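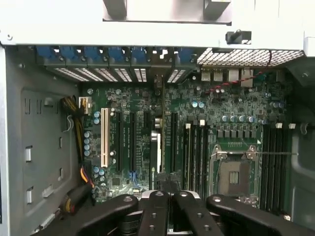

Chapter 9
What Does a Computer Cost?

Most budgets treat the price of a machine as the number on the invoice. Accountants then spread that number over a few years and call the result depreciation. There is little reason to trust it. A workstation with its side panel off, its green motherboard in plain view and a row of blue plastic clips for the expansion slots, is a set of parts that age at very different speeds, yet the ledger gives them all one life and one value.

Consider Tridura, a drafting firm that bought 32 workstations at $2000 each. The seller, Vadance, promised that the machines would "pay for themselves." Sellers often say this, and they seldom say when. Tridura's books showed each machine losing the same amount every year until only $600 was left. That figure came from a table – no one had asked what a used workstation would sell for.

This chapter looks at three ways of measuring the loss in value of equipment, and at the guesses hidden in each. Straight-line depreciation comes first. It is the easiest to work out, which may explain its popularity better than any claim to accuracy.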